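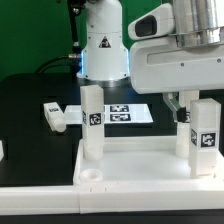
Chapitre 4
Ranger des pièces sur un plateau : repères, logements et ordre de pose

Objectifs du chapitre
Préparer un plan de travail avant une série de poses.
Distinguer un repère imprimé d'un logement mécanique.
Rédiger une fiche de rangement utilisable par une autre personne.

Dans un atelier, une pièce posée n'importe où est une pièce qu'il faudra chercher. Le rangement sur plateau répond à ce problème de façon simple : chaque bloc a une place, et cette place peut être retrouvée sans mesurer. Le plateau à bords relevés convient bien à cet usage. Il limite les glissements, se déplace d'un seul tenant et sépare ce qui est rangé de ce qui attend encore sur la table.

4.1 Deux façons d'indiquer une place

La première consiste à marquer. Un motif carré noir et blanc, collé sur une face du bloc ou imprimé sur une carte posée à plat, donne une position et une orientation à qui sait le lire. Il ne retient rien : si la table bouge, le bloc peut bouger aussi.

La seconde consiste à loger. Un socle rond reçoit la base de la pièce et l'empêche de se décaler. Il ne dit pas toujours dans quel sens tourner le bloc, et c'est pourquoi les deux méthodes sont souvent employées ensemble – un marquage sur la face avant, un logement sous la base. Un socle vide se repère d'ailleurs d'un coup d'œil et signale une place disponible.

4.2 Debout ou couché

Un bloc rectangulaire debout occupe peu de surface et présente ses faces latérales. Couché, il est plus stable, mais il prend plus de place et peut cacher son étiquette. La règle retenue dans ce manuel est la suivante : les pièces rangées sont debout dans le plateau, les pièces en attente restent couchées sur la table, étiquette vers le haut.

4.3 Étude de cas : l'atelier Vendier

L'atelier Vendier prépare des jeux de blocs pour des salles de travaux pratiques. Hsiu-ying Kwan, responsable de la préparation, y a relevé les erreurs de pose sur quelque 3 000 pièces. Elle en a compté 47, dont 40 concernaient l'orientation. Les sept autres étaient des blocs placés dans le mauvais socle. L'atelier a depuis ajouté un second marquage sur une face latérale et fixé l'ordre de pose, du fond du plateau vers l'avant.

Activité préparatoire

Par groupes de deux, choisissez six objets de même forme et un plateau. Attribuez une place à chacun, puis rédigez une fiche de dix lignes au plus. Échangez votre fiche avec celle d'un autre groupe et effectuez le rangement sans poser de question. Notez les points où vous avez hésité – ils serviront à la section 4.4.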